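Section 2. Entering Your Courses and Grades

Panon Gradebook keeps one roster for each course you teach. Set up all of your rosters before the first class meeting. Grades entered without a roster are held in the Unassigned folder and do not count toward a student's average.

Before you start, have your Hernero faculty login and your section numbers ready. If your college does not use Hernero, ask your department office for a local login.

1. Open Panon Gradebook and sign in.

2. Select Courses, then Add Course. Type the section number exactly as it appears on your teaching schedule, including any leading zeros.

3. Select Import Roster. Names appear in alphabetical order. Large lecture sections may take a minute or so to load.

4. Check the meeting days. If the course meets on Tuesday only, clear the other boxes — otherwise the attendance sheet will show blank columns all term.

5. Set the point scale. The default is 100 points per assignment. You can raise it to 200 for a midterm or final.

6. Select Save.

Note: Two sections of the same course can share assignments but not rosters. To share assignments, open the first section, select Link, and choose the second.

Caution: Changing the point scale after grades are posted recalculates every score in the section. Export a copy first.

To post grades to students:

1. Open the course and select the assignment.

2. Enter a score for each student. Leave the box empty for work you have not received. A zero is counted as a grade.

3. Select Preview and check that the section number at the top is the one you meant to open.

4. Select Post. Students see the grade the next time they sign in.

If you post to the wrong section, select Undo Post before you close the course. Once it is closed, the grades must be removed one student at a time.

Course banners are optional. Open Settings, select Banner, and pick a picture from the Clatus library or upload your own.

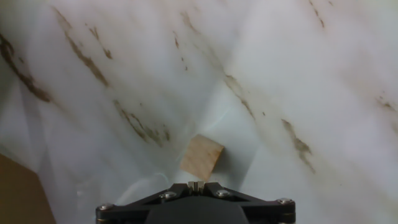
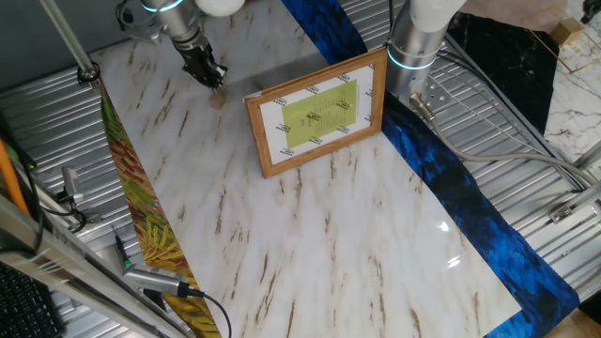
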